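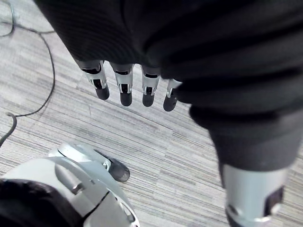
About Zolham

Zolham writes and tests working rules for robots that handle household jobs. We started in December with one machine and a short list of things it was not allowed to do. The list is now a handbook of 164 rules, and most of our day goes into trying them out on the floor and rewriting the ones that don't hold up.

Our clients are small firms that build or run two-armed robots. They come to us before a machine goes into a home or a shared laundry room. Some have a safety file already and want it read by somebody else. Others have nothing on paper.

What we work on

Laundry is our main subject. It involves doors, soft items, baskets and a lot of reaching at different heights, and people tend to walk up while it is going on. The laundry section of the handbook is named Kerkard. It covers how close a hand may come to a door hinge, when both arms may move at the same time, and who may restart a machine after a stop.

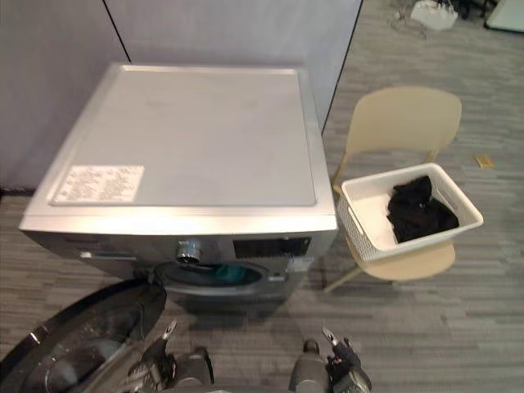 Kerkard asks for the washer door to be fully open before either hand goes near the drum. The hand waits outside until the operator has confirmed the door position. A garment that catches is let go, and the arm backs out the way it came. Pulling harder is not permitted at any speed setting.

A few rules apply to every job:

Sleeves and covers are checked at the wrist before power is turned on. Loose fabric must not reach the finger joints.
Cables on the floor are kept out of the path of the base.
2 people are present for any new task, one of them at the stop button.
Small items on the floor are logged and picked up between runs, never during one.
A stop is written down even if the cause seems minor.

We have 1,076 stop reports on file. Each one is read by a person who was not in the room when it was written. If the same cause shows up 4 times, the rule it belongs to is opened for review and clients are told.

How rules get changed

Anyone who uses the handbook can ask for a change. Requests go to our office in Cultemden, and we answer all of them in writing, including the ones we turn down. The most argued-over rule is the one on clearing the floor.

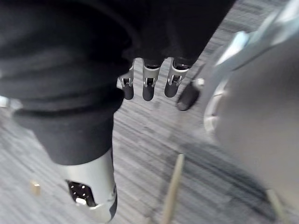 Lazaridis wrote to us that stopping the arms for every small item makes a short job long, and asked that the operator be allowed to decide. We kept the rule as it was for new tasks. For tasks that have already passed a full test, the operator may now finish the current movement before calling the stop.

Working with us

A first review covers one robot and one job. We need the operating manual, your own rules if you have any, and time on the machine with the people who normally run it. You get a marked-up copy of the rules and a list of what we tested. We do not issue certificates, and our review does not replace any inspection required by law.

The handbook is free to read at our office. Printed copies can be ordered by mail.

Page last updated 2023-05-27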